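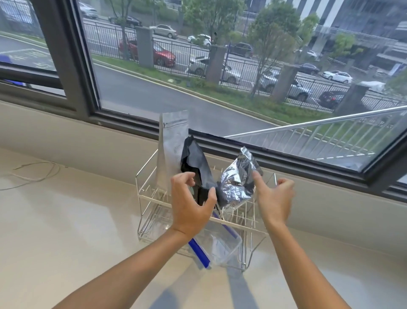
Powder coating is a dry paint finish that is sprayed onto metal as a fine powder and then baked in an oven until it melts and sets. It is used on wire goods, brackets, shelving, gates, machine covers and many other steel parts. A white-coated wire dish rack is a typical household item with a coated finish, and wire racks of that kind are among the harder shapes to coat well, with many thin rods and a lot of joints. The questions on this page are the ones our front desk at Dernix gets most often from people sending in parts for the first time.

What metals can be powder coated?

Mild steel, galvanized steel, stainless steel, aluminum and most castings. The part has to carry an electrical charge and stand up to the oven. Parts with plastic inserts, rubber bushings or soft solder need to be taken apart first. We don't remove bearings or seals for you unless it is written on the order.

How hot does the oven get?

Most of our powders cure at 200 degrees Celsius. The time is counted from when the metal itself reaches that temperature, so thick plate stays in longer than thin wire. If your part has been heat treated, tell us before you send it. Some tempers in aluminum will change at curing heat.

Do I need to clean the parts first?

Remove heavy grease, stickers and tape. Light oil from cutting or bending is fine and comes off in our wash line. Silicone spray is a problem. It leaves small craters in the finish and can spread to other parts on the same hanger. Write it on the packing slip if any was used.

Do you strip old paint?

Yes. Old powder and wet paint are removed by blasting or in the chemical tank. Thin wire goes in the tank, where there is less risk of bending it. Stripping is charged by the hour and is not part of the coating price. We don't strip chrome plating at the Brernham shop. That work goes out to Tokarz and adds to the lead time.
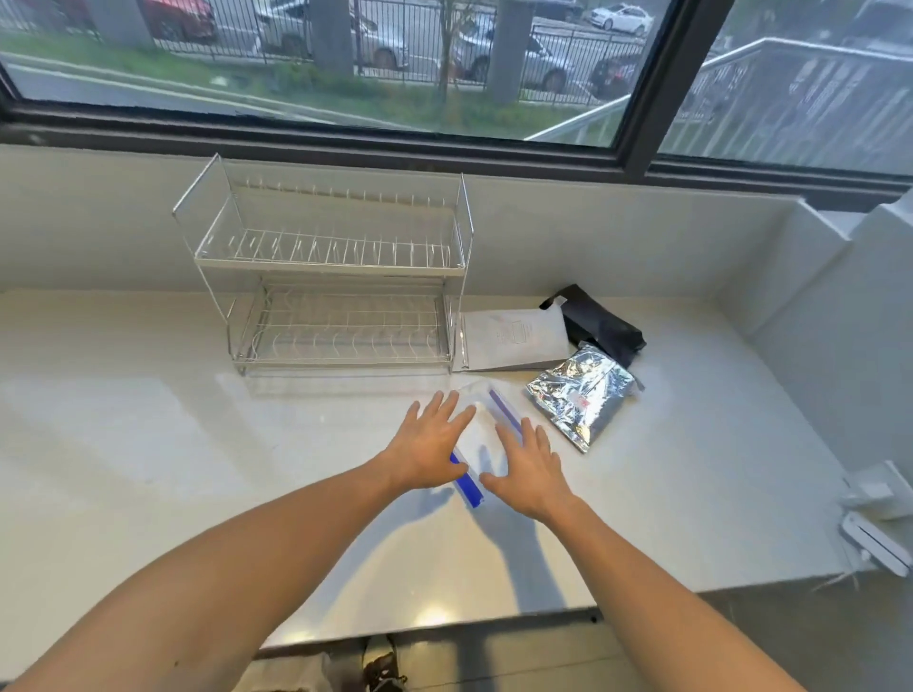

Chrome wire dish rack with two tiers

Can you coat over chrome?

We can, but we don't recommend it. Chrome is very smooth and the powder has little to hold on to. If the chrome is sound, it can be blasted lightly and primed. If it is flaking, it has to come off. Any coating put over loose plating will lift with it. We do not give a warranty on powder over chrome in either case.

Why is the coating thin in the corners of my part?

The charged powder is drawn to the nearest edge and has trouble getting into tight inside corners. This is called the Faraday cage effect. It shows up on welded wire baskets, deep channels and boxes with narrow openings. We lower the voltage and turn down the air for these areas, and a second pass may be needed. Leaving a wider gap between rods at the design stage helps more than anything we can do at the gun.

Where do the hang marks come from?

Every part hangs from a hook during spraying and curing, and there will be a small bare or rough spot where the hook touched. Mark your drawing to show where a hang mark is acceptable. If nothing is marked, the operator chooses. Parts with no hole need a drilled hole or a tab.

Will threads and holes be covered?

Yes, unless they are masked. We use silicone plugs for holes and high-temperature tape for flat faces. Masking is priced per spot. A coat adds thickness to every face, so check your clearances where two parts slide or fit together.

Is it safe for food contact?

Some powders are and most are not. Ask for a food-contact grade on your order and we will send the data sheet for that powder with the quote. A standard outdoor polyester should not be used on a surface that touches food.

What is the largest order you take?

There is no upper limit. Orders over 1000 pieces are split into lots, and each lot is checked for thickness and color before the next one is hung. For small jobs there is a minimum charge that covers one color change.

Which finishes do you keep in stock?

Gloss white, satin black and the Volia range of textured grays. Other colors are ordered in and take longer. We close for oven maintenance in July, and orders that arrive then are held until we reopen.

What if the finish chips?

Small chips can be filled with touch-up paint in a matching color. It won't be as hard as the baked coat, but it keeps water off the steel. For larger damage the part should be stripped and coated again. Claims on new work must reach us within 2 weeks of delivery, with photos and the order number.

Who do I contact about a drawing?

Send drawings to Sajib Abeysekara in the estimating office. Include the metal, the thickness, the quantity and the color code.

Page last updated 20 August 2023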